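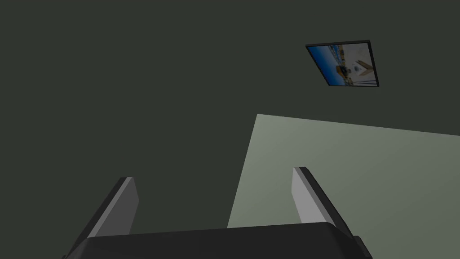
Ticket 9-80: Office printer Paltirik prints everything twice, then sulks
Opened by: Mei-kuen Tsang, Uswood front desk
Assigned to: Hanne Kettunen
Status: Closed, with reservations

Mei-kuen Tsang
Every job sent to Paltirik comes out twice. The second copy is fine. After that the panel says "Paper jam, tray 2" and the thing refuses to talk to me. We do not own a tray 2. I have opened every door it has, including one I'm fairly sure was load-bearing.

Hanne Kettunen
Thanks for checking the doors. Please put them all back. Which computer are you printing from, and does it happen with a plain text file?

Mei-kuen Tsang
Front desk machine. Yes, plain text too. I printed the word "hello" and got two hellos and a jam.

Hanne Kettunen
The queue log shows 23 jobs stuck since January, 14 of them the same parking notice. Somebody has been very keen about parking. I cleared the queue and restarted the print service. Try again?

Mei-kuen Tsang
Two hellos. Jam.

Hanne Kettunen
Found half of it. The front desk machine has the printer installed under two names, Paltirik and Paltirik (copy), and the Burkero driver sends to both. Removed the copy. The driver also believes in tray 2. Went into device settings, set the optional tray to "not installed," saved, power cycled.

Mei-kuen Tsang
One hello! No jam. It is now printing on legal size, though.

Hanne Kettunen
Default paper size went back to legal when I saved the tray setting. Changed to letter. Closing this. If the parking notice comes back, please open a new ticket.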